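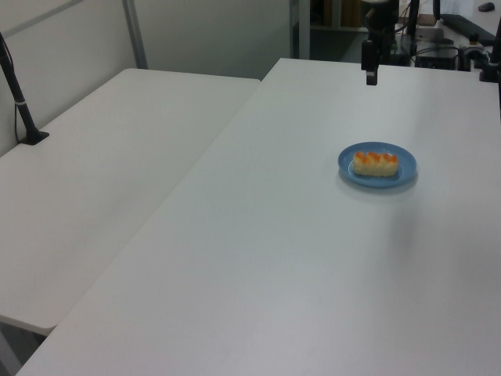
*The Zundex arm over the big white table, with the blue plate out.*

# Zundex tabletop arm kit

**Status:** in stock, small batch
**Ships as:** parts kit, or assembled and tested
**Price:** see the order form, it moves with the price of servos

Hi, I'm So-ying Mok, and I build these in a shared workshop called Wilbridge, in a corner with two white tables and a lot more cable than I'd like. The Zundex started as something I wanted for myself: an arm that hangs from above so the whole tabletop stays free. I'd had two arms before that sat on the table, and I was forever moving them out of the way of whatever I was trying to get them to pick up. Hanging it fixed that in one evening. Then a couple of other people at the shop asked for one, and then people I'd never met asked for one, and now there's a page!

## What it's for

Light pick-and-place, mostly. Small food items, little boxes, game pieces, yarn, seed packets. I use a plate as my everyday target (a blue one, on a white table, which gives the camera an easy time) and I put something on it with a bit of shape and a top I don't want squashed. If the arm can lift a soft block without leaving dents in the topping, I'm happy with the grip settings. If it can't, I go back to the force table and turn things down a notch.

It will not lift a full mug. Please stop asking me about mugs. The wrist servo gets hot and sulks, and I'm the one who has to mail you a new one.

## What's in the kit

- The arm, black, in five printed and bolted sections
- Gripper with two fingertips, plus a spare pair
- Overhead bracket set
- Lam driver board, already flashed
- Power supply (US plug, ask me about others)
- Cable harness with labels on both ends
- A bag of bolts, with extras of the short ones that roll under things
- Printed build guide, 14 pages

You bring the table, something overhead to bolt to, a computer, and a camera if you want vision. Any ordinary USB webcam I've tried has been fine. A keyboard and mouse on a desk behind the work table is how I do it, so I can reach the stop key without leaning across the arm's space.

## Putting it together

The mechanical part takes me under two hours, but I've done it plenty of times. For a first build I'd give it a weekend and not start the wiring at night. I did my first harness at night and put the elbow and shoulder plugs in each other's sockets, and the arm folded up like a lawn chair the second I powered it on.

Some things I'd tell you if you were standing next to me:

1. Get the overhead mount really stiff before you hang anything on it. If you can wiggle it with one hand, the arm will wiggle it too, and your pick positions will drift all over the place.
2. Level the table. Mine are two tables pushed side by side with a thin seam between them, and I keep my pick area on one table only so nothing lands on the join.
3. Home the arm with the table clear.
4. Leave slack at the wrist. More than you think. Now a bit more.
5. Fingertips go on last, finger tight first, then snug with the small key. They're printed and they will crack if you lean on them.

Calibration is done from the Prornora software, which is the little control program I wrote for the kit. It's free and it's plain looking and it does what I need. You touch the fingertip down at four spots on the table, click after each one, and it works out the rest. After that you can drive the arm by hand from the keyboard, record positions, or script it.

## Numbers people ask for

| | |
|---|---|
| Max load at the gripper | 100 g |
| Joints, not counting the gripper | 5 |
| Warm-up before precise work | 8 minutes |
| Longest run on my test unit without a dropped pick | 1,017 cycles |

That last one was with a foam block, with the room quiet and me watching it like a hawk for the first half and then eating lunch. Slippery things do worse. Soft food does worse too, and depends a lot on how wide the piece is compared with the fingertips.

## Changes in this batch

I redid the fingertips in August. The old ones were longer and bent a little under load, so the tips splayed and you'd get a pinch at the back and nothing at the front. The new ones are shorter and stiffer, and I like them a lot better. If you have an older kit, send me your order number and I'll put a pair in the mail for the cost of a stamp.

The bracket holes are slotted now too, so you can slide the arm sideways a bit after mounting. I should have done that from the start, having drilled my own mount three times.

Still on my list: a neater way to run the cables. The back end of my own desk is a black tangle and I don't have a good answer yet. Several builders have sent me pictures of theirs using split sleeve, which looks great until you need to swap one wire in the middle. If you've solved this, write to me!

## Questions I get

**Can it hang over a glass table?** Mechanically, sure. The camera hates it. Put down a sheet of matte white paper.

**Will it touch food safely?** The stock fingertips are not food safe, so I don't eat the test pieces. Treat anything it picks up as a prop.

**Left or right side mounting?** Either. There's a switch in the settings that flips the axes.

**Do you sell the arm without the board?** Yes, pick "no Lam" on the form and I'll take it off the total.

**How long until it ships?** Kits usually go out within a week. Assembled ones take around three, as I run each one overnight before it goes in the box.

Page last updated 2020-01-10. Order form and build guide are linked in the sidebar, and the spare parts list is at the bottom of the order form.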